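Unit 6: Coordinating Two Arms in Software
Course notes, Section 6.3 – Handover planning
Instructor: Tomomi Sugawara

Students should have finished the Skoker tutorial before reading this section. The lab manual covers startup and emergency stops, and neither is repeated in these notes.

A handover between two arms is treated in this course as a single planning problem with two sets of joints. The planner receives the current joint positions of both arms, an estimate of the object pose, and a list of grasps that each end effector is able to make. It returns a meeting pose and a pair of timed paths. In Birkia, the planning package used in all assignments, the search stops after 2,000 samples. If no valid meeting pose has been found by then, the call returns an empty plan and the calling program must handle that result.

The list of grasps is often the limiting factor. A multi-fingered hand can cover most of a small object, which leaves little free surface for a parallel-jaw gripper. Grasps for the giving arm should therefore be scored by how much of the object they leave exposed on the receiving side. 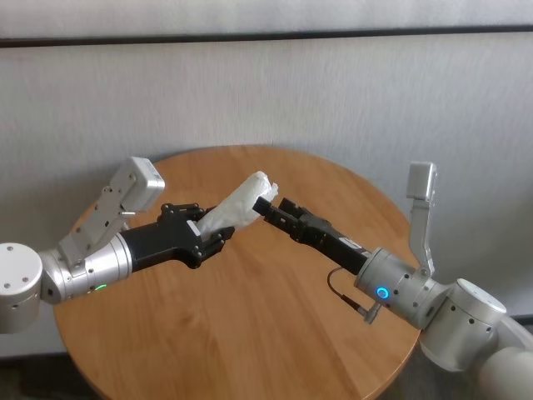

Why does the planner keep both arms in one collision model?
Each arm is a moving obstacle for the other. If the two paths are planned separately, each may be valid alone and still bring the wrists or brackets into contact near the meeting pose. A shared model checks both arms at every time step.

Soft and wrapped objects call for extra care. Their shape changes under grip force, so a pose estimated before the grasp should be updated once the fingers have closed. The Higuchi node publishes a new estimate on request, and the transfer routine waits up to 400 milliseconds for it. When the estimate differs from the earlier one by more than the set tolerance, the plan is discarded and built again.

Release is governed by a small state machine with four states: approach, contact, shared hold and release. The giving hand may open only from shared hold. Students must not add a direct transition from contact to release – earlier cohorts tried this to save time, and the submissions failed the grading tests.

Assignment 6 uses the Jondavance log set, which holds 217 recorded transfers. Submit the planner settings file and a one-page report by noon on the posted due date.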